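Progress report, Hakala Reading Fund
Romance backlist project, from Cor Groen

Quick one, sorry, between trains. Money first. Spent on scanning and the proofreader, nothing on ads yet. 4 of the out-of-print titles are scanned and cleaned up. The oldest is from 1991, the harbor doctor one, and it needed the most work. Whole chapters with the quotes missing.

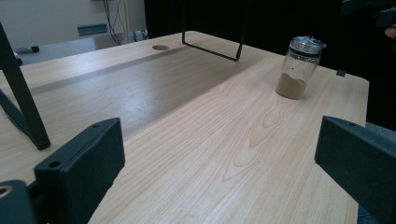 Small jar on the table.

Rights: Trakunik Press signed over the two sisters books in January. Still waiting on the cowboy trilogy. Florante Dagdag is chasing the agent, second letter sent, no reply. If it's a no we swap in the Christmas novella and keep the schedule.
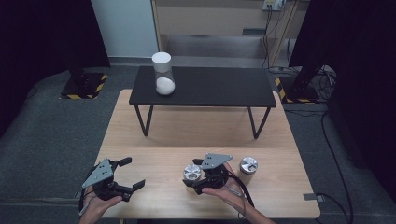 Pada, 4/25/19

Covers next. Cleken sent drafts, two good, one has the wrong hair color for the heroine (she's a redhead on page one!). Sent back. Print run stays at 3000 per title, as in the orignal plan. Book clubs: 20 signed up for early copies. They want the large print too, can we move what's left of the travel line to cover it? Need a yes or no before the printer's deadline.

Behind on: blurbs, ebook files, the newsletter. Ebook files are my fault, will catch up next week. Full receipts to folow by mail.

Cor

Comments

marybeth_r: Please tell me the harbor doctor one keeps the old ending

Dee: is the large print for libraries too or just the clubs

pagesandtea: Redhead or I riot

Contact the fund | Copyright Hakala Reading Fund | Back to top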